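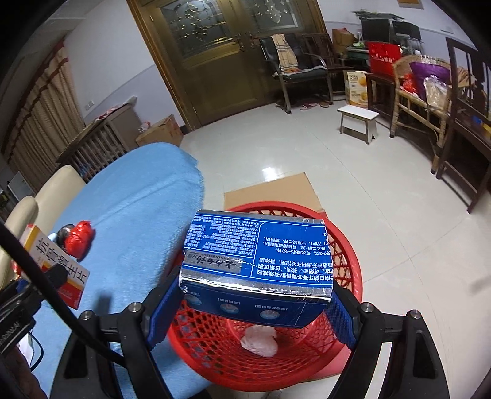 The new information boards at Flusstead Marsh went up in March, and I think they should come down again. There are four of them between the parking lot and the second blind, each the size of a door, and each printed from top to bottom. A medicine box has to carry its ingredients and its usage somewhere, so you get dense columns of small white characters on dark blue and you put up with it. A marsh doesn't have that excuse. Most people who stop at the first board have come to see a marsh harrier or let the kids look for frogs, and they are standing in the wind.

I went out on 7/26/24 with Signe Magnusson to look at them properly. Overcast, light breeze from the west, water low enough to show mud on the near side of the island. Two green sandpipers were feeding along the edge and a young water rail came out of the reeds below the walkway, stayed a minute or so and went back in. A family came past while we were watching it. They had read part of board two, the part on peat formation, and wanted to know if there was anything to see. Signe showed them the gap where the rail had been. It came out again for them, too.

Board two has a paragraph on the drainage of the Diseck meadows, a diagram of the sluice, a list of sedges with their Latin names and a map that leaves off the north path. It does not mention the water rail. Board three does, in the last line of the third column, as one of the "other species recorded."

The argument on the other side was put to me by Bình Võ, who wrote a good part of the text and knows the site better than I do. His view is that the marsh has no visitor center and isn't going to get one, so if the history of the place is not on the boards it is nowhere. People can skip what they don't want. I take the first point. The Stöcker family's years of cutting reed by hand are worth writing down, and so is the story of how the east pool was dug. But I don't agree that people skip. They look at a full board, read the heading and walk on, and the one useful thing on it goes with the rest.

What I would like to see is one small sign at each blind with what is likely in front of you that season, changed a few times a year. In late July that means waders on the mud, rail chicks, hobbies over the reeds in the evening and black-tailed skimmers on the boards of the walkway. The reserve at Plidard does it with a printed sheet in a plastic sleeve. Gudrun Oltmanns swaps it when she does the water levels. The one I saw there had six lines on it.

The history could go in a booklet. Dörte Wiegand has already offered to do the drawings, and a first run of 100 would be enough to find out if anyone wants it. I'd buy one.

The map needs fixing either way. The north path is the only dry route to the second blind after heavy rain, and we met a couple on our way back who had turned around at the flooded corner without knowing it was there.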